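Vunelico Robotics Programme
@vunelico_programme
2022-02-22

1/14
The Vunelico programme has completed its first period of demonstration work at the Fernport site. This thread sets out how household tasks are shown to the robot by hand, and what we ask of the people who show them. It is intended for partner laboratories and for those joining us in the spring.

2/14
The collection now holds 1,414 accepted demonstrations from 2,000 recorded. The remainder were set aside at review. Rejected recordings are kept and labelled with the ground for rejection, and partners may request them on the same terms as the accepted set.

3/14
Two methods are in use. In the first, the demonstrator holds the gripper and carries out the task directly at the table. In the second, an operator drives the Stanura arm from a separate desk. Cloth tasks are at present shown by hand only.

4/14
The decision on cloth was taken in December, after a comparison of the two methods. Remote operators were slower to find an edge and tended to press the fingertips into the table. The comparison covered 109 attempts by each method and will be repeated once the new control handles have been fitted.

5/14
Demonstrators work from a written task card. The card names the object, the starting condition and the finished condition. It does not prescribe the path of the hand. We wish to record the ordinary variety of ways in which people pick up a cloth — including the less tidy ones.

6/14
Each recording begins with the gripper open and still above the table for a slow count of two. Demonstrators who start moving at once make the opening of the recording difficult to align, and this remains the most frequent ground for rejection.

7/14
The starting condition for a cloth is "dropped". The cloth is released from chest height and left as it lands. It should not be straightened, centred or turned to offer a convenient corner. If it falls off the table, it is dropped again.

8/14
Approach should be made at the pace one would use at home. Several early demonstrators slowed down greatly out of courtesy to the machine. The resulting recordings were accurate but taught a hesitant motion, and the Sekiguchi group, who train the policy, have asked for no more of them.

9/14
On choosing where to grasp: a raised fold is generally easier to take than an edge lying flat. A coloured hem is a help to the demonstrator's eye, and we have asked that plain cloths be used in equal number so that the robot does not come to depend on it.

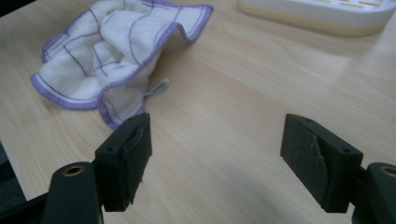
10/14
Finger pads. The textured pads on the inner faces take a good deal of wear in cloth work. Fraying and a peeled surface layer are both recorded on the session sheet, by finger, before the first demonstration of the day. Pads are changed between sessions and never during one, as a change of grip partway through is hard to account for later.

11/14
Failed grasps should be left in. If the cloth slips, the demonstrator reopens the fingers and tries again without stopping the recording. A correction of this kind is of real value in training. Three failed attempts in succession end the recording, and the cloth is dropped afresh.

12/14
Session length is limited to 135 minutes, breaks included. The hand-held gripper is heavier than it looks after the first hour, and tired demonstrators begin to rest the tool on the table. Those with any wrist complaint should tell the site desk and will be offered remote operation instead.

13/14
Review is carried out by a person who did not record the session. Reviewers mark the moment of grasp, the moment of release and any correction between them. Where two reviewers disagree on the moment of grasp, the earlier mark is kept and the recording is noted as disputed.

14/14
The revised task cards for folding and for wiping will be issued to partners together with the session sheet. Laboratories wishing to lend cloths, trays or other small household articles to the Fernport site should write to the programme office — please state the material and whether the item may be washed.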